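In defense of the small pile

Posted Oct 8, 2021 by Anouk Peeters

I fold laundry badly and I fold it on the kitchen table, and I've stopped feeling guilty about either one. The guilt took me 15 years to shake, so bear with me if I get a little preachy.

It started with my friend Katalin Kocsis, who came to stay with us in Sitcombe for a week in September. Katalin is a folder. She does the thing where a T-shirt becomes a little envelope that stands up by itself, and she has a drawer full of these envelopes at home, sorted by color (I've seen it, it's beautiful, I felt slightly ill). She watched me fold a pair of jeans in half, then in half again, then drop a sweater on top without doing much to it, and she said, very kindly, "Is that it?"

Yes! That's it! The jeans are going to be on somebody's legs tomorrow morning.

I've tried the other way. I bought the book everyone bought, I bought drawer dividers, and for one whole winter I rolled socks. What happened is that the folding got so slow and so fussy that I put it off, and the clean clothes sat in the basket until we were all digging through it for underwear. A basket of clean laundry you dig through is worse than a sloppy stack. The stack at least gets carried upstairs.

So my argument is for the small pile. Fold a few things, stop, put them away, come back later or don't. Heavy stuff goes on the bottom, so jeans first, and whatever is thin or slippery goes on top. I don't sort by person until the pile is done, and I don't match socks at all (mine are all gray, problem solved). Anything I can't decide about gets pushed to the far side of the table until I'm in a better mood.

And please use a real table. People fold on the bed because it's big, and then the bed sags and the edges won't line up, and your back hurts from bending over. Wood is best, I think. Denim lies flat on it and you can press a seam down with the side of your hand.

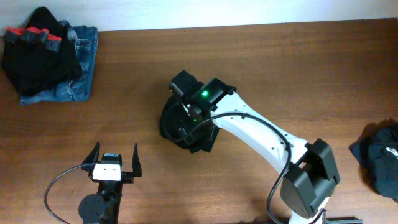
Do jeans need to be folded at all, or can you just hang them?

You can hang them if you have the closet space, but a folded pair takes up less room on a shelf and won't get that crease across the knee from the hanger bar. I fold mine along the legs first, then in half, and leave it there.

My mother-in-law ironed jeans, by the way. Ironed them, with a line down the front. Old Mrs. Deák next door did the same with dish towels, and when I moved in she brought me a stack of 16, all pressed, as a welcome present. I still have three of them. I loved that present and I have never once ironed a dish towel, and I don't see a conflict there. Some people find it calming. Katalin says folding is the only part of her day when her phone is in another room, and okay, I get that, I really do.

What I can't get behind is the idea that neat drawers say something about your character. The crumpled thing that never made it onto the pile isn't a moral failing – it's a shirt. It will be worn wrinkled or it will go back in the wash, and the household will go on.

Katalin wrote to me last week, and at the end of her letter she mentioned she'd left a pair of jeans on the floor overnight. I'm counting it. She's coming back next year, and I've already told her she can do the towels.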